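4. Collecting the Demonstrations

4.1 Why the parts are white

The Dreltura set grew out of a complaint. Our earlier policies, trained on brightly colored blocks, did very well on brightly colored blocks. When the people at Brornden who run actual packing benches asked whether the same policies could handle their parts, which are pale and live in pale trays, we said we would look into it. We looked into it, and the answer was no.

So we built the least flattering task we could think of. The parts are short white cylinders. The tray is white as well, with thick raised walls and a shallow floor. The operator drives the arm by hand controller, picks up one cylinder, and sets it down elsewhere in the tray. A person can do this with one hand while reading a newspaper. Teleoperated, it takes most people an afternoon to stop swearing at it.

We kept 1179 demonstrations, gathered by 11 operators. None of them had worked on the learning side of the project, and we did our best not to tell them what a good demonstration was supposed to look like. Earlier work in our group (the Panagiotou protocol, described in the appendix) had used expert operators only, and the policies that came out of it were elegant and helpless: they had never seen a bad approach, so they had no idea what to do after one.

4.2 Workspace and views

Each demonstration is recorded from two viewpoints. The first is a fixed camera that takes in the arm, the tray, and part of the table. The second rides at the wrist. Joint positions, gripper opening, and operator commands are logged alongside both. Square fiducial markers on the gripper's finger modules let us recover the hand pose from the fixed view, and this is the pose we trust when it disagrees with the one computed from the joints. They disagree more often than the arm's manual would lead a hopeful reader to expect.

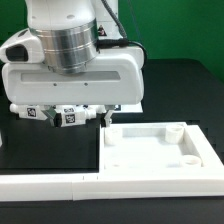 Figure 3. Fixed view of the workspace, with the gripper over the left edge of the tray and two cylinders along the right-hand side.

Operators were free to choose which cylinder to go for. We had first planned to assign one, on the theory that a balanced set is a better set. During piloting, though, operators who had been told which part to take spent a good share of each run arguing with the instruction, because the assigned part was jammed against a wall and the other was not. Free choice gave us shorter runs and a heavy bias toward easy parts. We accepted the shorter runs and dealt with the bias by starting many of the runs with the parts already in the corners, where easy parts are hard to come by.

Corners deserve a word of their own. A cylinder against two walls leaves no room for a finger on either of those sides, and the natural grasp in the open is useless there. Operators found two ways out. Some nudged the part along the wall until it came free, then grasped it as usual. Others took it on the diagonal, with one finger dropped into the sliver of space between the part and the corner. The second method is quicker and fails more. We kept both, and we kept the failures too, provided the operator recovered within 15 seconds. A longer recovery was usually two or three separate ideas in a row, and we did not want to teach the policy to have ideas in a row.

4.3 What the wrist view is good for

We expected the wrist camera to do most of the work near the part and the fixed camera to do most of the work everywhere else. This is broadly what the ablations in Section 6 show. It is less obvious than it sounds, given how little a wrist camera may have to go on in a white tray. A large portion of many wrist images is pale surface with next to no texture, and the useful signal comes down to the fingertips, a soft edge or two, and whatever curve of the part has made it into view. Early on we tried cropping the wrist images to drop the blank area. Accuracy fell. The faint shading across the blank part seems to tell the policy something about height, though we would not want to be pressed on what.

Markers show up in the wrist view as well, often at an angle and only in part. We do not use them there for pose. We did worry that the policy would use them for something, since a high-contrast pattern is a gift to any network looking for a shortcut. To check, we trained a second policy with all marker pixels in the wrist images filled with flat gray. It performed slightly worse in the open and slightly better in the corners – a result that pleased none of the authors, each of whom had predicted something tidier.

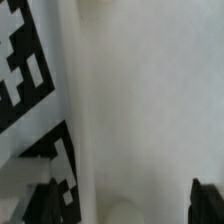

Figure 4. Wrist view with a finger and a dark piece at the lower edge, a rounded pale object between them, and two markers at the left.

Page last changed: February, revision following workshop comments

4.4 Filtering and labels

Every run was replayed once by someone other than its operator and marked as keep, trim, or drop. Trimming removed idle time at the start, when operators tend to wiggle the controller to see if it is on. We trimmed no idle time from the middle of a run. Pauses before a grasp turned out to be informative: operators pause when they cannot tell where the part ends and the wall begins, and a policy that slows down at the same point is one we would rather stand next to.

Runs were dropped for dropped log packets, for a part leaving the tray, and, in a single case, for an operator who had decided to stack the cylinders. The stack was excellent.

To see how well the keep and drop marks held up, we had 50 runs marked twice by different people at Driltberg, who had no stake in the outcome. Most disagreements concerned gentle collisions with the tray wall. One marker took these for errors and the other took them for technique. After watching the disputed runs ourselves, we side with technique. Several operators were plainly using the wall to find out where they were, and we left those contacts in the training data without any special label.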